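Okay, closing weekend is behind us and I've slept for eleven hours, so it's time for the thread I promised on putting up a brand new musical with 3 weeks of rehearsal and a cast that mostly has day jobs. Buckle up!

1/ The show is called Memora. Book and lyrics by Azra Shehu, music by Panagiotis Dumitrescu, and it's about a town where people can pawn their memories. I play the pawnbroker's sister. She has one ballad, two quick changes and a LOT of standing on stairs.

2/ Our house is the old Sindon, which seats 119 if the balcony is open. The balcony was not open. So, 104 seats, and we sold out four of the six nights!! My mother came to three of them and cried in a different spot each time.

3/ Rehearsal one: Panagiotis hands out the act one finale and it's in seven. The whole thing. He says "you'll feel it by Thursday" and then plays it so fast the altos just start laughing. (We did not feel it by Thursday. I felt it in tech.)

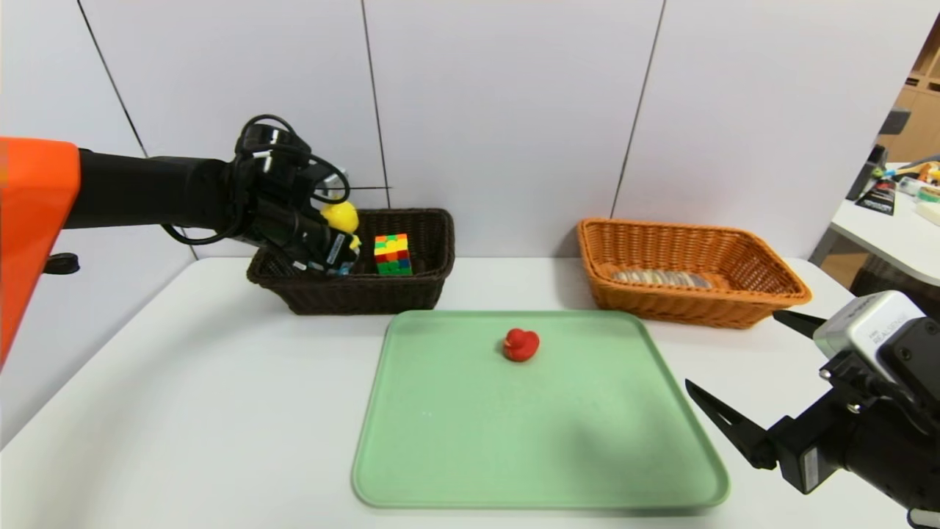
He did slow it down a hair for opening, and I will be thanking him forever, because there's a spot where I have to come down the stairs AND sing the high line AND not look at my feet. I looked at my feet twice all run. I'm calling that a win.

4/ Azra was rewriting right up to the second preview. The duet in act two had a whole extra verse about the river, and it was gorgeous, and it stopped the show dead. She cut it over a sandwich in the lobby. If anyone wants to hear it, beg her, she knows it's good.

5/ Things I learned about quick changes: snaps lie. Magnets are better. A dresser who hums is best of all, I always knew which side she was standing on in the dark. I had maybe half a minute to get from the apron into the funeral dress, and on night four I went on with the apron still under it. You could not tell from row C, I asked.

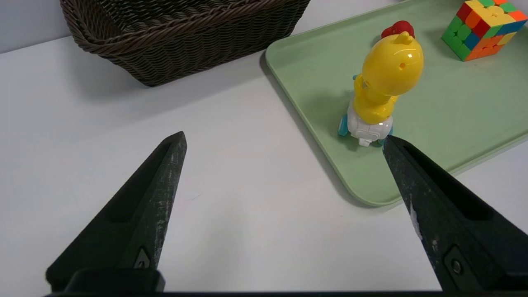

6/ The band! Five players crammed in behind the pawnshop counter. The clarinet had a solo in the dream sequence and she changed the ending every single night just to see if I'd come in right. I love her and I want revenge.

7/ Best audience: second night, no contest. They got the joke about the goat. Only one other house got the joke about the goat. Azra insists it's the funniest line in the script and I've stopped arguing.

8/ Worst moment: the door of the shop stuck at the top of act two and our lead had to climb out the window, singing. Huge applause. There was talk of keeping it in.

9/ What's next: a concert reading with a bigger chorus in August, and Panagiotis says he's writing me a second song. He also says it's in five. Send help, and if you sing tenor and can count, my DMs are open.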